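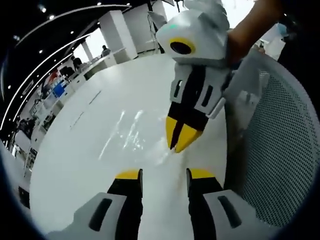

Ticket 71: Tischplatte Besprechungsraum, Blendung und Fuge
Status: offen
Standort: Govar, Raum 4

Meldung
Die weiße Tischplatte von Wunell spiegelt das Deckenlicht so stark, dass man an manchen Plätzen kaum etwas auf der Fläche lesen kann. Außerdem stört die Fuge zwischen den Plattenteilen. Beim Schreiben auf einem einzelnen Blatt bleibt der Stift hängen.

Antwort Kälin Objektservice
Bitte Platte mit Glasreiniger behandeln. Spiegelungen entstehen meist durch Rückstände von Pflegemitteln. Die Fuge liegt innerhalb der Toleranz.

Rückmeldung
Gereinigt, zweimal. Die Platte glänzt jetzt eher mehr. Dass eine hochglänzende Oberfläche durch Putzen matt wird, hatte hier ehrlich gesagt keiner erwartet. Welche Toleranz gilt denn für die Fuge? Im Datenblatt steht dazu kein Wert.

Antwort Kälin Objektservice
Wir empfehlen die Mattfolie Fakard, Lieferzeit 25 Tage. Alternativ die Deckenspots dimmen.

Rückmeldung, Februar 2021
Dimmen probiert. Der Streifen auf der Platte wird schwächer, dafür ist es im Raum zu dunkel, die Decke ist ja schwarz und gibt nichts zurück. Zur Folie: Wie soll die über die Fuge laufen, ohne dass sie sich dort abzeichnet? Ein Muster auf der Ecke hat nach 5 Tagen Blasen geworfen. Die ganze Fläche bekleben wir so nicht.

Die Verbinder unter der Platte haben wir nachgezogen. Die Fuge ist schmaler, mit dem Fingernagel aber weiter zu spüren.

Noch offen:
Wert für die Fugentoleranz schriftlich
Preis für eine matte Austauschplatte
Termin vor Ort, bitte bei eingeschaltetem Licht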